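Workshop notebook > Electrical > Enclosures

September, entry 19

Started 8:40. Carried on with the condensation question on the small outdoor boxes. Sihan Fang has the Skovis returns on the shelf by the sink and wants an answer before we order more glands.

Short version of where we were: boxes with the windowed lid come back with rust on the rail screws. Gasket looks fine on every one. The water is getting in as damp air, I think, and dropping out at night when the lid cools. Fulgencio Valdovinos still says it is the cable entry. Both could be right.

Setup for this round:

Box A: stock gasket, entries plugged, no vent.
Box B: stock gasket, entries plugged, Urnon vent plug in the bottom wall.
Box C: stock gasket, one gland fitted with a short piece of cable, open strands at the outside end.

Each one gets a humidity logger taped to the inside wall, clear of the rail. Loggers set to one reading every 10 minutes. Put them in the Zalto cabinet, warm and damp by day, cold by night. Checked the cabinet probe against the wall unit first and they agreed, so I left the offset alone.
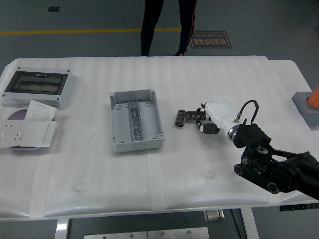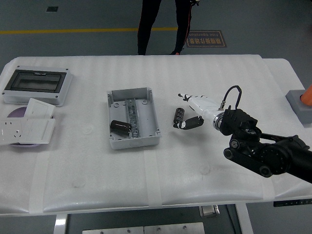

Windowed distribution box at the left of the table in both.

Results from the first run. Box A rose slowly and stayed up. It never came back down during the warm part, and there were drops on the inside of the window the next morning. Box B followed the cabinet up and down with a lag and had a dry window. Box C was the worst of the three. It rose fastest and had water sitting in the bottom corner under the gland. So the air is going down the cable between the strands. Fulgencio gets that one.

Log for C stopped at 2997 readings. Battery, most likely. The part I needed was already in there, but change all the cells before the next run and write the date on them.

Tried sealing the strands on C with heat shrink with glue in it, 30 mm past the jacket. Put it back in at 14:00. Too early to say much. The curve looks closer to A so far, which would make sense.

Lid screws: I had been doing them up by feel and the corner nearest the hinge side was always tighter. Now going diagonally in two passes with the small driver. Please do the same if you open one, otherwise we can't compare runs.

Sihan asked if we could just put a bag of desiccant in. We could, but it fills up and then somebody has to go out and change it. There are 146 boxes on the Qian site alone. I would sooner drill a hole for the vent.

To do:
- fresh cells in all loggers
- repeat B with the vent in the side wall
- ask Urnon if the plug comes in gray
- pull one of the Skovis returns apart and look at the cable end
- wipe out the cabinet tray, it smells

Left the cabinet running at 17:20. Don't open it before morning.

2 comments | 0 shares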